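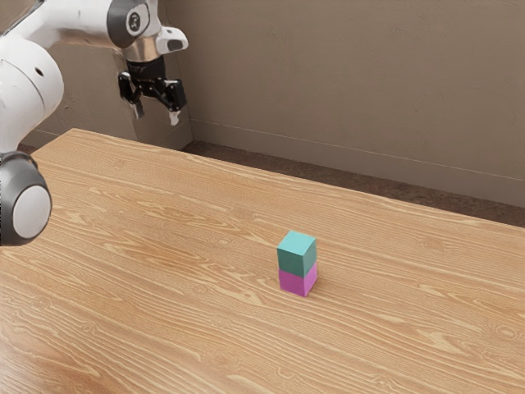 Notebook, September, started 8:40 am
Sim bench, two-cube stack, gripper comparison

Picked up the controller comparison again. Same arm, same table, same teal and magenta cubes. Only the gripper model and the gain set change between batches. Teal goes on magenta, fingers open, arm backs off high, then the checker scores the stack.

Batch A: Bristix parallel-jaw, old gains. Batch B: same jaws, Tove's softer gains. Batch C: Piltetti jaws, softer gains. 1,962 episodes all up, split evenly.

A had 14 topples, nearly all on release. One finger lets go a tick before the other and drags the top cube sideways. B had 3. C had 8, and those look like a different problem: the pads are wider and clip the bottom cube on the way down when the yaw estimate is out.

Tried slowing the open command on A. Helped the drag but the cycle got too long to be worth it. Put it back.

Friction on the pale fingertips is still the default value. Need a measured one from the Birkett rig before anyone at Witthorpe quotes these numbers. Tove Holst has the pads and the spring scale.

Colour randomisation was off for all three batches. Wood grain texture left on.

To do:
- rerun C with the approach height raised
- log finger positions separately, the averaged value hides the lag
- ask Tove which gains file is current, there are two with the same name

2 comments | 3 shares

Recent entries
Wrist camera calibration, second go
Birkett rig: spring scale zero drift
Gains file naming (please read)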